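Cómo quitar las bolitas de la ropa de punto sin estropearla

Cada septiembre me pasa lo mismo: bajo la caja de la ropa de abrigo, saco mi sudadera preferida y parece que le ha salido sarpullido. Antes la relegaba a ropa de estar por casa y listo, pero llevo ya unas cuantas temporadas rescatando prendas y le he cogido el gusto (¡engancha, aviso!).

Lo primero, lava la prenda del revés, en frío y con programa corto, y deja que se seque del todo. Con la tela húmeda las fibras se estiran y es facilísimo llevarte un trozo por delante. Yo me espero a la mañana siguiente y así no tengo tentaciones.

Luego busca una superficie dura y plana. En la cama no, que se hunde. Estira bien la zona con la mano, sin tensarla, y empieza por las axilas y los costados, que es donde más roza. 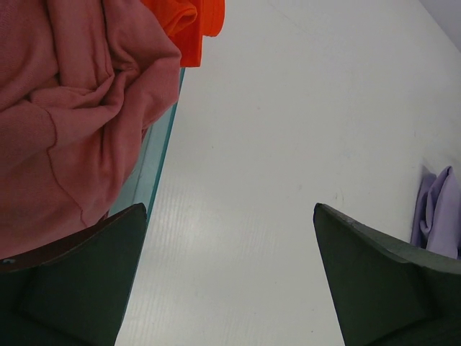 Bendeck
Redactora de la sección de hogar

Para el punto fino uso la quitapelusas eléctrica, una Clokard que me costó menos que una pizza. Pasadas cortas, en círculos pequeños y sin apretar. Vacía el depósito cada 5 minutos o empezará a dar tirones. En los puños y las costuras apágala y sigue con unas tijeritas, cortando las bolitas de una en una. Sí, es un rollo, pero ahí la cuchilla engancha enseguida.

¿Y si no tienes máquina? Una maquinilla de afeitar nueva sirve para algodón y mezclas, siempre en la misma dirección. Para lana gorda prefiero el peine de cardar, con la mano muy suelta. Prueba antes por dentro del bajo, por si acaso.

Cuando termines, pasa un rodillo adhesivo y sacude la prenda en la ventana. Yo además le doy un golpe de vapor a un palmo de distancia y la dejo reposar en plano, nunca en percha, que los hombros se deforman.

Una cosa más: si la tela ya clarea a contraluz, déjala como está, porque cada repaso se lleva un poquito de fibra. Con las mías lo hago dos veces por temporada y van aguantando.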